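# Published grip force tells you very little about cloth

Most gripper comparisons still open with a table of closing force, stroke and payload. These figures are easy to measure and easy to print. For rigid parts they are useful. For garments they are close to irrelevant, and I think we should stop ranking grippers by them.

Over the winter we ran two hand-held units, the Plitar and the Sernard, through the same folding tasks. The Sernard closes at 140 N on its data sheet and the Plitar at 38 N. On paper the choice is obvious. In use, the stronger unit dropped more corners, mostly on thin knitwear, and the extra force did nothing except mark the fabric.

What decides a cloth grasp is the tip. The pad has to reach the table surface, get under or against a single edge, and close without pushing the material away. Pad stiffness matters, as does the angle at which the two faces meet. A gap of a millimetre at the very end of the fingers is enough to lose a hem, however hard the rest of the finger is pressing.

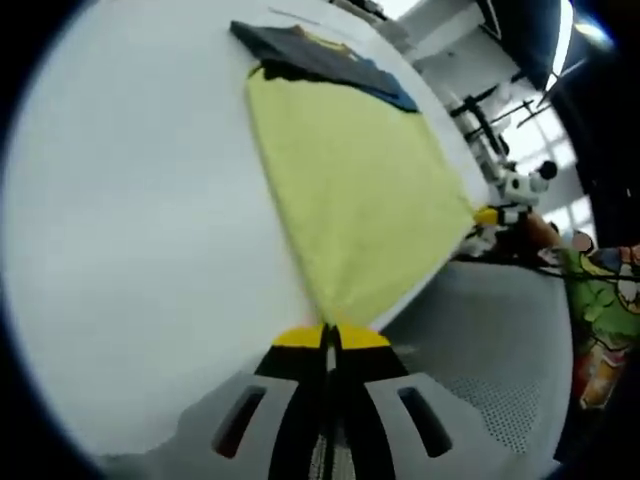 The second neglected item is the view from the wrist. With a wide lens the operator gets the fingertips and most of the work surface together, at the price of heavy distortion towards the rim. I would accept that trade. A narrow lens gives a cleaner picture of the fingers and loses the far end of the garment – exactly the part that tends to drag or fold over on itself.

Grisdale's test protocol goes some way towards this. It asks for 21 grasps per garment and records slips separately from missed picks. Its weakness is that all 21 start from a flat, single layer. Overlapping items are left out, yet a gripper that takes two layers when asked for one is a poor gripper for laundry. The Woldegiorgis rig does include stacked items, but only 6 of them, all in the same cotton.

My proposal is modest. Keep the force figure, but move it down the page. Put first the rate of single-layer picks, on mixed fabrics, with the pads named and their wear stated.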